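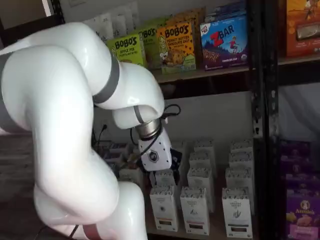

Dorota Ellwood, second-year student, Sport Studies

Home Projects Reports Gallery Contact
Last updated: July

Does the crowd score the round? My project on noise and amateur kickboxing cards

I picked this topic after yelling at a scorecard. I'd gone to an amateur kickboxing night in Pretville with my cousin, we both had the red corner winning easily, and two of the three judges went blue. On the drive home we argued about whether we'd been watching the fight or just listening to it. The blue corner had brought maybe ten people and they were quiet. The red side screamed at everything, including kicks that landed on an elbow. So, project!

What I wanted to know was pretty simple. If people score the same round with the crowd noise on and then other people score it with the noise off, do they pick the same winner?

The Driltby club let me use footage from their last few shows, which was really generous of them. It's one fixed camera on a balcony, so you don't get replays or commentary, and I liked that because commentary would have been a whole other problem. I cut it down to 54 rounds. I dropped any round with a knockdown (everyone agrees on those) and any round where the referee stood in front of the action for too long, which happens more than you'd think with one camera.

Then I needed scorers. I ended up with 20, all students, a mix of people who train and people who had never watched a full fight. We met in Jaiswal Hall in small groups, and everybody had headphones. Half the group got a round with sound and the other half got it muted, and then they swapped for the next one. That way no single person was always in the quiet group. Scores went into Brandeo, the survey app our department pays for. It is fine once you stop it from timing out between rounds. I lost most of one session to that before I found the setting.

We used the ten-point system, same as the shows do, but I told everyone no even rounds. I'm a little sorry about that now. A few people said they felt pushed into choosing, and in really slow rounds they were basically flipping a coin. If I did it over I'd allow a 10-10 and just track how often it got used.

After throwing out the timed-out session and some half-finished cards I had more than 600 usable scores. I went round by round and compared the majority pick with sound to the majority pick without it. In 17 of the rounds the winner changed. I was surprised it was that many, and my advisor was too, so I went back and checked the spreadsheet twice for typos (I found one, and it didn't move anything).

Most of the flips were in close rounds, as you'd expect. When I rewatched them with sound, there was usually one fighter whose fans reacted to volume. Lots of punches on the gloves, lots of cheering. With the sound off, the same flurry looked like not much, and the scorers tended to go for whoever landed the cleaner body kicks. Low kicks seemed to get lost in both versions. They don't look like a lot from a balcony and the crowd doesn't make noise for them either, which seems unfair to anyone who's spent a year learning to throw one.

Now the part where I have to be careful. My scorers weren't judges. Trained judges sit right next to the ring, they know what they're looking for, and maybe they tune the noise out way better than a bunch of sophomores with headphones. I also can't separate the crowd from the other sounds on the tape, like the corners shouting and the smack of the shin pads. Muting took away all of it. A loud, clean kick has a sound of its own and that's useful information for a scorer, so some of my flips could come from losing that.

I also looked at whether the people who train were steadier than the people who don't. They were a bit, but my groups were too small to say much, and two of the trained people box and had strong opinions about kicks in general.

Next semester I'd like to run it again with club judges, if Driltby can talk a few of them into a Saturday of headphones and pizza. I'd also make a third version with the corner shouting left in and the crowd turned down, though I still need to learn the audio software for that. The scoring sheet and my blank consent form are in the Reports folder if anyone wants to reuse them.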